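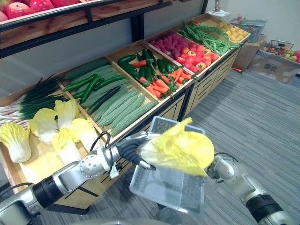 3.2 Arrangement of the produce stand

The stand was set up in January in the test shop at Tukirport. It is a long wooden stand divided into open compartments, with a beige base below. We followed the layout of Ackermann, in which leafy vegetables are placed at one end and the roots and tubers are spread over the remaining part, but we did not keep strictly one kind per compartment. As Figure 1 shows, napa cabbage and green onions share the nearest compartment, and the next one contains bitter melons together with cucumbers. Cucumbers appear again in the third compartment, this time mixed with carrots. Sweet potatoes, tomatoes and long green beans are placed farther along, and yellow potatoes are at the far end. Apples are kept on the upper shelf.

Figure 1. The produce stand with a basket.

The mixing of kinds was a wish of the shop in Skumcombe, where compartments are often shared when the delivery is small. It has a consequence for the analysis. When a shopper reaches into a shared compartment, the position of the hand alone does not tell which vegetable was chosen, so the choice was also written down by an observer (Jana Lindemann). In total 300 choices were recorded, of which 165 came from shared compartments. For 45 of these the first note was corrected later.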